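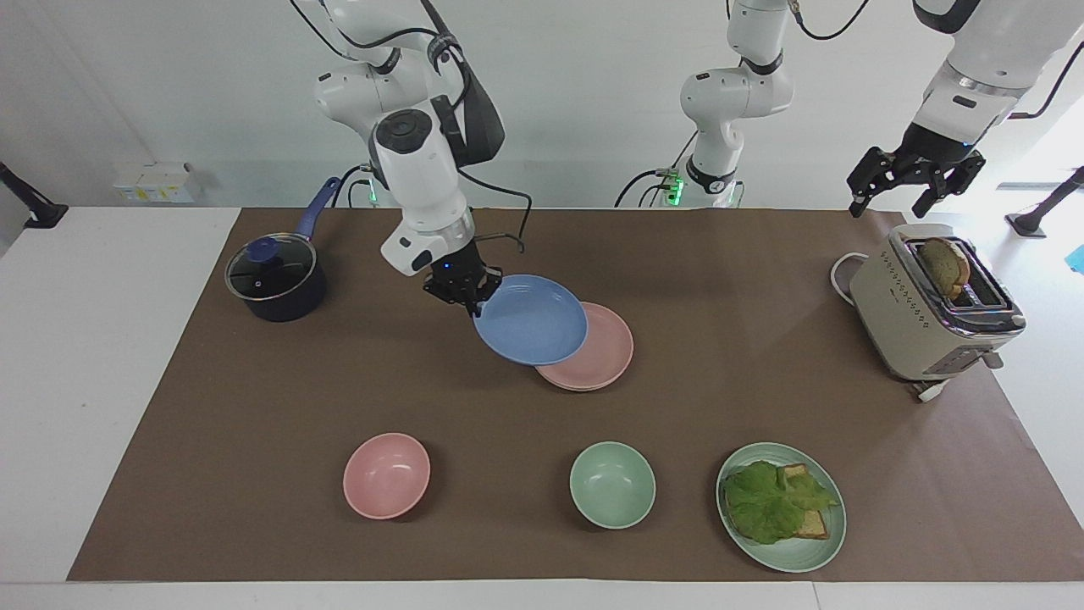
Rice cooked in a pot is easy when you leave it alone, and the leaving alone is what most beginners find difficult. I learned it in my aunt's kitchen in Macaraeg, with a heavy pot and a lid which did not fit so well, and I burned the bottom many times. A glass lid helps very much. With one like on the dark blue saucepan at the left, you can look at the rice without letting out the steam, and this removes the temptation to open. If your lid is of metal, you must trust the clock.

What you need

One cup of long grain white rice
One and a half cups of cold water
Half a teaspoon of salt
A saucepan with a lid that closes properly
A fork

This is enough for two hungry persons or three polite ones. Any cup will do, provided you measure the water with the same one.

Step 1. Wash the rice

Put the rice in the saucepan and cover it with cold water. Move it with your fingers until the water becomes white, then pour this water away. Repeat until you can see the grains through the water. Drain it well in a sieve, otherwise your measure of water will be wrong from the start.

Step 2. Bring to the boil

Return the rice to the pan with the measured water and the salt. Put it on a medium heat, without lid. Stir one time, so that no grains stay glued to the bottom. When you see bubbles in all the surface and not only at the side, it is boiling.

Step 3. Cover and lower

Put the lid and turn the heat to the smallest you have. Cook for 17 minutes. On an electric plate, which keeps its heat a long time, I prefer to move the pan to a second, smaller plate already set to low. My friend Dexter Sarmiento cooks on gas and uses an iron diffuser under the pan. He says it is necessary; I have cooked without it on his stove and the rice was good.

Step 4. Rest

Take the pan off the heat and wait five minutes more with the lid closed. The grains at the top are still finishing and the ones at the bottom become less sticky. Then open, and loosen the rice with the fork from the sides to the middle. A spoon will press it. 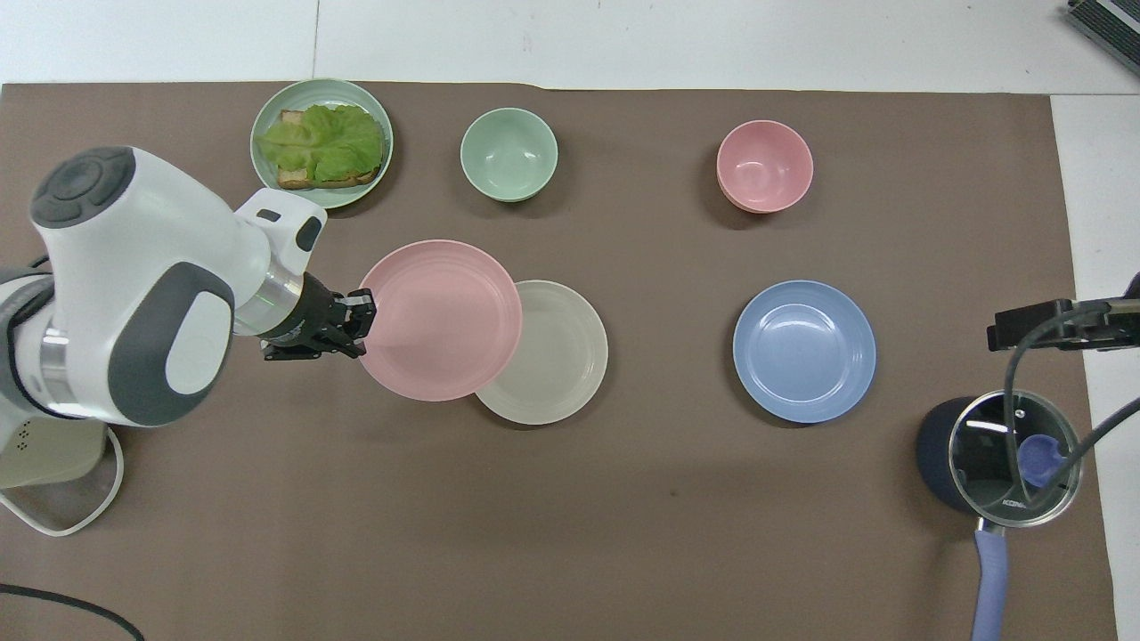

Photo: Crisanto Castillo

Serving

I like to serve rice on a flat plate with a small rim, and to put the sauce beside it. In a deep bowl the steam stays under and the lower part gets soft. For children a coloured plate is nice, as white rice on a white plate looks a little sad.

If something went wrong

Rice is hard but the water is gone: add three spoons of boiling water, close the lid and give it five minutes on low.

Rice is wet: take off the lid and leave it on the lowest heat for a short time, without stirring. Next time use a little less water.

Bottom is burned: do not scrape. Take the good rice from above and fill the pan with warm water for the night.

You live high in the mountains: at 3,000 metres water boils at a lower temperature, so you will need more water and more minutes. Try first with a small quantity.

Leftover rice should go in the fridge within the hour, in a closed box, and be eaten the next day. It makes very good fried rice.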